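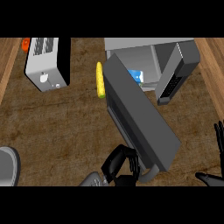 Can I freeze bread that is already two days old?
Put it in the freezer the same evening, cut in slices, and it will keep well for 3 weeks. After that the crust becomes dry and the taste is a little flat.

Deisy Inga from the Zimeo bakery gave us this advice in August 2024, and many readers wrote back. One reader in Lozano freezes her rolls in pairs - she lives alone and two are enough for breakfast. Another asked about rye bread. It can stay longer, but wrap it twice.

Please send your next questions to the Itetti kitchen desk, 58 Traltingate, before the December issue.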